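## 6. When a Gripper Stops Reporting: Dropouts, Frozen Jaws and Safe Recovery

*Applies to the Nudunis hand-held pair, bench kit with Drestex recorder. Revised Aug 6, 2019.*

If you've made it through Section 5, you have a pair of grippers that open, close and record beautifully, and you've probably already had that lovely moment when the replay on screen moves exactly the way your hands did. Great! Now for the fault you're most likely to meet.

We call it a **jaw dropout**. The gripper in your hand keeps working mechanically. The jaws open, the jaws close, everything feels right. But the recorder has stopped getting fresh jaw positions from one side, so it keeps writing the last good one over and over. On screen, the hand moves and the jaw doesn't.

It's easy to miss while you're recording, and it gets serious when someone plays the file back on an arm. During our June trials at the Shenoy bench we replayed a file with a dropout in it, and the arm came down on a storage box with its jaws still "open," the way the file said they were. The box got shoved into the arm's own base and the drawer front cracked. Everyone was outside the marked zone and the stop button did its job, but that was the day this section got written.

> **CAUTION:** Never replay a recording on a powered arm until it has passed the jaw check in 6.4. This goes for short recordings too.

### 6.1 What a dropout looks like

You may see any of these on the recorder:

- The jaw trace for one side goes perfectly flat while the position trace keeps moving.
- The status line shows **code 72** (jaw signal stale).
- The status line shows **code 9** (side lost, then found again). This one clears itself, so check the log even when the screen looks fine.
- The replay preview shows a jaw that snaps from one position to another with nothing in between.

A flat trace on its own isn't a fault. If you're holding the jaws still, the trace should be nearly flat! Look for the tiny wiggle that a real hand always puts in. A dropout has no wiggle at all.

### 6.2 Stop safely

1. Stop moving and say "hold" out loud if you're working with a partner.
2. Rest both grippers on the work surface. Keep hold of the handles until they're settled.
3. Press **Pause** on the recorder. Don't press **Save** yet.
4. If an arm is connected in follow mode, press the stop button *before* you let go of either handle. An arm in follow mode treats a gripper rolling over on the table as a command.
5. Write down the code and the time shown next to it.

> **Note:** Don't unplug anything at this point. Pulling a cable wipes the short-term log, and that log is the best clue you're going to get.

### 6.3 Find the cause

Most dropouts we've looked at came from the cable, and the fix is usually quick. Work through the steps in this order, with the recorder paused.

1. **Look at how the cable leaves the gripper.** It should come out of the back of the body and fall in an easy loop past your wrist. If it's bent sharply right at the body, you've probably found your problem already.
2. **Follow the cable over the table edge.** A cable dragging on a hard edge gets a little tug every time you reach forward. Give it enough slack that you can reach the back corners of the work area without the loop going tight.
3. **Check what's happening on the floor.** Chair wheels are brutal on these cables, and so are feet. Signal cables should run separately from power cords wherever you can manage it.

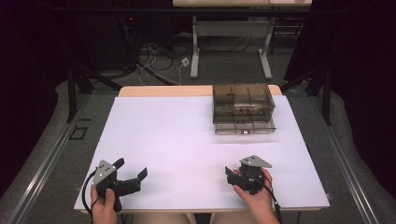

4. **Do the wiggle test.** Open the live trace, hold the jaws half closed, and gently move the first few inches of cable from side to side. Watch the trace and leave the jaws alone. Any jump or flat spot that lines up with the cable moving means the cable or its connector needs attention.
5. **Swap sides.** Pause, power down the recorder, exchange the left and right cables at the recorder end, and power up again. If the fault moves to the other side of the screen, the gripper and its cable are the suspects. If it stays put, suspect the recorder port.
6. **Check the top plate.** A loose bolt on the plate won't cause a code 72, but it will let the plate rock, and then your position trace gets shaky. People often report the two problems as one. Snug the bolts by hand with the supplied key. Don't lean on it.
7. **Work the jaws slowly through their full travel.** You're feeling for grit or a sticky spot. If the jaws hesitate, clean the slides as shown in Section 8 before going any further.

If you get to the end of the list and haven't found anything, save the log under a new name and send it in with the form at the back of this manual. Chandrasekhar Kulkarni reads every one and he loves a strange fault, so please don't feel shy about sending yours.

> **CAUTION:** Keep your fingertips clear of the jaws while you work them through their travel. The closing force is small, but the tips meet flat and they will pinch.

### 6.4 The jaw check

The jaw check takes 60 seconds and we think it's the best minute you can spend at this bench. Run it after any fault, after any cable change, and at the start of each session.

1. Clear the middle of the work surface. Boxes and parts can stay toward the back if you won't touch them.
2. Rest both grippers on the surface with their jaws facing each other.
3. Start a new recording and name it **check**.
4. Open the left jaws all the way. Leave the right jaws closed. Hold.
5. Close the left and open the right. Hold.
6. Open and close both together, slowly, until the timer runs out.
7. Stop and save.
8. Open the file in the Nusham viewer and choose **Compare sides**.

You're looking for two clean traces that trade places and then move together. The viewer also gives a sample count for each side. In a good check file, the two counts match, and each one is more than 465. If either side comes in at or below that number, go back to 6.3, even if the trace looks pretty.

The first steps matter more than they look. Because the two sides are doing *opposite* things, a swapped cable shows up right away as traces in the wrong order. We used to have people open and close both jaws together for the whole check, and a swapped pair sailed straight through it. Twice!

### 6.5 What to do with the bad recording

It's very tempting to trim out the flat part and keep the rest. Please don't do that with anything headed for an arm. When the signal returns after a dropout, the jaw position jumps to the current value in a single sample, and a powered arm will try to make that same jump just as fast.

Do this with it:

1. Save the file and add **_fault** to the end of its name.
2. Move it to the **Held** folder. The arm controller can't load files from there.
3. Enter the code, the side and the time in the fault sheet.
4. Record the task again from the beginning.

Held files are worth keeping. They're how we found that code 9 often shows up earlier in the same session as a code 72, and that gives you a real chance to catch a tired cable before it quits on you.

### 6.6 Going back to replay

Once the jaw check passes and you've got a fresh recording, you're ready for the fun part again.

1. Confirm that everyone is outside the marked zone.
2. Remove anything breakable from the arm's reach. For the first run, use an empty cardboard box in place of the real object.
3. Set the replay speed to its lowest setting.
4. Keep one hand on the stop button for the full run and watch the jaws, not the screen.
5. If the jaws open or close at a moment you don't expect, stop. Return to 6.4.
6. If the slow run looks right, put the real object back and repeat at low speed before you step up to normal.

> **Note:** Replacing a gripper cable resets the jaw zero for that side. Redo the zero procedure in Section 4.3 first, then the jaw check, then replay. Doing them in another order gives you a check file that passes and a jaw that closes short.

Spare cables are listed in Section 9. Order them in pairs if you can, and label each end before you put them in the drawer.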